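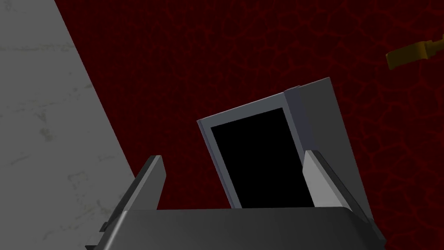

So I finally did it. After four years of saying "maybe next winter" I signed up for the community choir, and last night was our first concert, and I'm still kind of buzzing from it.

Some background for anyone new around here. I sang in high school, badly, in the back row, and then I didn't sing in front of another human being until this August, when Anel Jacobs from work heard me humming in the break room and told me the altos were short. I said no. She brought me the sign-up form anyway, already filled in except for my signature (she spelled my middle name wrong, and now it's wrong in the program too).

Rehearsals are in the old Murnine building, up two flights of stairs, and the heat up there has two settings, off and tropical. Our director is Herman Rahman and he is very patient but he has this face he makes when we go flat. You don't want the face. The altos got it a lot in October. There was one page in the Spanish carol where we came in early every single time, and Iker Bravo, who sings bass and grew up with that song, would just close his eyes and wait for it to be over.

Anyway, the concert! I wore the black skirt I bought for my cousin's graduation, and it turns out choir black and my black are different blacks, but I was in the third row so who cares. We had 26 singers, which is a lot of people on those risers. My knees were shaking through the whole first song. Then somewhere in the second one I noticed I wasn't reading the music anymore - I just knew it - and after that it was pure fun.

And we came in right on the Spanish carol! I heard Iker laugh out loud behind me.

Afterward there were cookies and a very strong punch that Crisanto Barredo made, and I talked to people I've been standing next to for months and barely knew. My throat is wrecked today. I've been drinking tea with honey since breakfast and texting everybody instead of calling them.

We start up again after New Year's. Herman wants to try something in Latin, and they still need tenors, so if you live nearby and can more or less hold a tune, leave me a comment.

Posted December 13, 2008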